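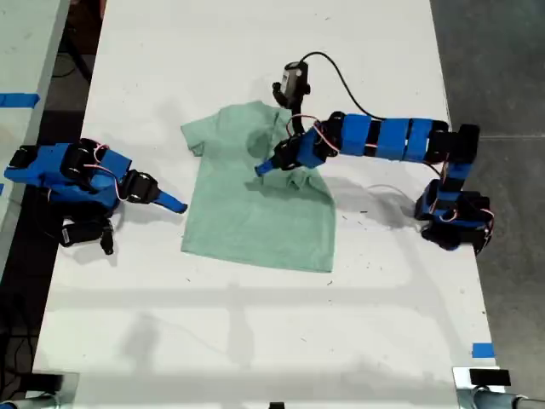

T-shirt verde-menta de manga curta, estendida na mesa e ainda com vincos.

Vaporizador vertical Koltley: três semanas a tentar gostar dele

Já tive dois vaporizadores de roupa e dei os dois. O primeiro pingava, o segundo fazia um barulho de motorizada e levava uma eternidade a aquecer. Portanto, quando me disseram que o Koltley era diferente, respondi o que respondo sempre: diferente em quê? Ninguém me soube dizer ao certo. Comprei-o na mesma, na Stakudora, no princípio de julho, com o meu dinheiro, e guardei o talão.

A caixa promete muito. «Engomar nunca mais», em letras enormes, e por baixo um asterisco que remete para uma frase minúscula: os resultados variam conforme o tecido. Pois variam. Todo este texto podia ser esse asterisco.

O que vem lá dentro: o aparelho, uma escova de encaixar, um copo medidor, uma luva fina de mais para servir de alguma coisa e um manual em onze línguas, com um português que claramente passou por outra língua antes de cá chegar. «Não vaporize o utilizador» é um bom conselho, mas gostava de ter encontrado também a indicação da água a usar. Acabei por usar desmineralizada, por precaução.

O depósito leva 400 ml. Parece bastante até se perceber que tudo isso vai pendurado no pulso. Com o depósito cheio, à terceira camisa já eu tinha trocado de mão duas vezes. Passei a enchê-lo só até meio e a resignar-me a ir à torneira mais vezes. A tampa do depósito, já agora, é uma borrachinha que não inspira confiança nenhuma – a minha continua inteira, mas não apostava nela para daqui a um ano.

Aquece depressa, isso reconheço. O cabo é comprido e o botão tem um trinco, de modo que não é preciso andar com o indicador espetado o tempo todo. São duas coisas que o modelo da Zuden que eu tinha antes não fazia, e custava mais.

Vamos à roupa, que é o que interessa.

Viscose e poliéster: muito bem. Um vestido que andava há meses no fundo do armário ficou apresentável em menos tempo do que eu levaria a abrir a tábua. Cortinas: bem também, e sem as tirar do varão, o que para mim é o melhor argumento a favor destes aparelhos. Casacos de lã: melhoram, perdem aquele ar de terem dormido numa mala.

Algodão: assim-assim. As T-shirts finas ficam aceitáveis se estiverem num cabide e se as puxarmos por baixo com a mão livre. As mais grossas perdem os vincos pequenos e conservam os grandes, sobretudo os da bainha. A marca diz que também se pode trabalhar em cima de uma superfície plana. Experimentei, com uma toalha por baixo, e o vapor saía aos soluços assim que eu inclinava o aparelho. Não recomendo.

Linho: não. Passei a mesma camisa quatro vezes e no fim tinha uma camisa de linho húmida e amarrotada. Fui buscar o ferro. Colarinhos e punhos, a mesma história, e quem precisa de vincos nas calças pode parar de ler, que o vapor tira vincos e não os faz.

A Joanne Clegg, que me emprestou o dela para comparar, jura que o segredo está na escova. Usei a escova. Levanta um pouco o pelo da lã e prende-se nos botões. A Joanne também jura pela panela de arroz, e eu nessa também não acredito.

Quanto ao preço, é aqui que me custa ser simpática. O Koltley anda ao preço de um bom ferro a vapor, e um bom ferro faz quase tudo isto e mais o linho. Há um da Tindall, mais modesto e sem trinco, que custa bastante menos. Só o usei uma tarde em casa da Glenys Nuttall, por isso não ponho as mãos no fogo por ele, mas nas cortinas dela não notei diferença que justificasse o resto do dinheiro.

Prós: aquece depressa, cabo comprido, trinco no botão, bom em tecidos leves e cortinas.
Contras: pesado quando cheio, tampa duvidosa, soluça quando inclinado, inútil no linho, luva de enfeite.

Devolvi-o? Não. Fiquei com ele para as cortinas e para as manhãs de pressa – e o ferro continua na prateleira do costume, com a tábua atrás da porta. Se já têm um ferro decente e pouca roupa delicada, guardem o dinheiro. Se vivem de viscose e detestam a tábua, esperem pelos saldos.

Atualização: perguntaram-me nos comentários pelo calcário. Até agora nada, mas com água desmineralizada também não era de esperar. Se mudar para a da torneira, volto cá e digo.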